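Barrientos floral tray – two months in and I'm still reaching for it
Reviewed by Mackenzie Bergeron, 2025-01-28
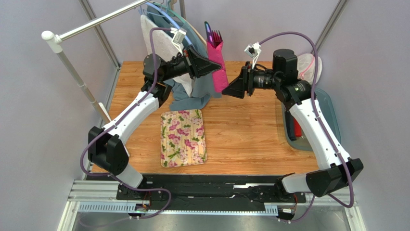

Is it big enough to be useful on a small table?
It holds a dinner plate and a mug with a little room left over, and mine has handled every breakfast since December.

I bought this to replace a plain tray that had gone dull, and I was mostly after the pattern – pink flowers and green leaves on a cream background, which sounds fussy and really isn't! The corners are rounded, so it slides into my narrow cupboard without catching on the door. It also sits flat on the wood-grain tabletop, and that was my big complaint with the last one, which rocked every time I buttered toast on it.

Cleaning is easy. Warm water, dish soap, a soft sponge. I spilled beet juice on it once (a lot of beet juice) and left it longer than I should have, and the cream came up fine after a second wash. I haven't put it in the dishwasher and don't plan to.

It has turned into more than a breakfast tray at my place. I pile clean napkins on it when I'm sorting laundry, and it goes next to the pink pouch where I keep a fork and a few other things for packed lunches. The pinks don't match exactly but they look great together.

A couple of gripes. There are no handles, so carrying soup takes both hands and some nerve. The price sticker left a gummy patch that needed cooking oil and 10 minutes of rubbing. I also wish it came in a second size – I'd buy the pair tomorrow.

My friend Haris borrowed it for a birthday brunch and ordered 2 of his own that same week. Mine did come back, with cake on it.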